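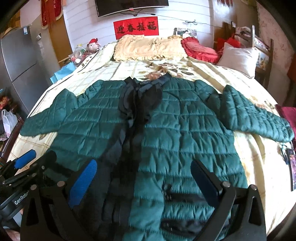
Community News

Hustano winter coat collection returns to Drirneck

25/07/2018

It may feel a little early to be thinking about scarves and frosty mornings, but the Hustano coat collection is coming back to Drirneck, and we would dearly love your help! Coats, padded jackets and warm jumpers in any size can be handed in at the Stivetti shop until the end of the summer, ready to be given out in December.

"People were so kind last time, and we still had 29 families waiting when the rails ran empty," said organiser Juwita Mangundap. "So do please have a look in the back of the wardrobe."

Please check pockets and zips first. There are 13 drop-off points across the district.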